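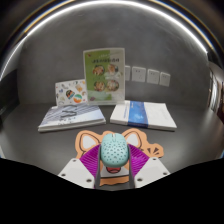 Can I use the mouse on any surface?

Most flat, dull surfaces are fine, including desks, cloth mats and plain card. Glass, mirrors and high-gloss worktops are not suitable, and the pointer may jump or stop on them.

Section 2: Setting up your Imell mouse

Read this section before you switch the mouse on for the first time. You will need the mouse, the battery supplied with it, the small USB receiver and a computer with a free USB port. No software has to be installed for ordinary use.

2.1 Fitting the battery

1. Turn the mouse over and slide the power switch to OFF.
2. Press the tab on the battery cover and lift the cover away.
3. Take the receiver out of its slot beside the battery bay and put it to one side.
4. Insert the battery with the ends matching the signs moulded in the bay.
5. Replace the cover and press until it clicks.

Caution: Do not mix battery types or try to recharge a battery that is not marked as rechargeable. Keep batteries away from young children. If a battery is swallowed, get medical help at once.

2.2 Connecting

1. Start the computer and wait for the desktop to appear.
2. Push the receiver into a USB port. A port on the front of the computer usually gives the steadiest signal.
3. Slide the power switch to ON.
4. Move the mouse. The pointer should follow within a few seconds.

If the pointer does not move, switch the mouse off, take the receiver out, wait a moment and repeat steps 2 to 4 using another port. Avoid USB hubs that have no power supply of their own.

Note: The receiver is paired with your mouse at the factory. A receiver from another Imell mouse will not work until it has been paired as described in section 5.

2.3 Placing the mouse and mat

1. Lay the mat flat. Mats that have been posted in a roll should be left under a few books overnight.
2. Place the mat beside the keyboard at the same height, so that your forearm can rest on the desk.
3. Leave enough room for the mouse to travel without running off the mat. This matters more with shaped mats, which have less usable area than a plain rectangle.
4. Set the mouse down with the wheel end pointing away from you and rest your palm lightly on the rounded back.

Keep the mouse on the body of a shaped mat. Crossing a raised edge, or passing from the mat to the desk, can make the pointer skip.

2.4 Buttons and wheel

The left button selects and the right button opens menus. Roll the wheel to move up and down a page. To swap the buttons for left-handed use, open the mouse settings on your computer and choose the right button as the main one. The change takes effect straight away.

2.5 Cleaning

1. Switch the mouse off and remove the battery.
2. Wipe the shell with a cloth that has been dampened and wrung out well.
3. Clear dust from small openings with a soft, dry brush. Do not use pins or cocktail sticks.
4. Wipe the sensor window underneath with a dry cotton bud.
5. Let everything dry before refitting the battery.

Caution: Never spray cleaner on to the mouse or hold it under a tap.

Mats can be wiped with the same cloth. Check the label before washing a fabric one.

For pointer speed and double-click settings, go to section 3.

Set-up guide text: Shabnam Warraich. Revised December 2018.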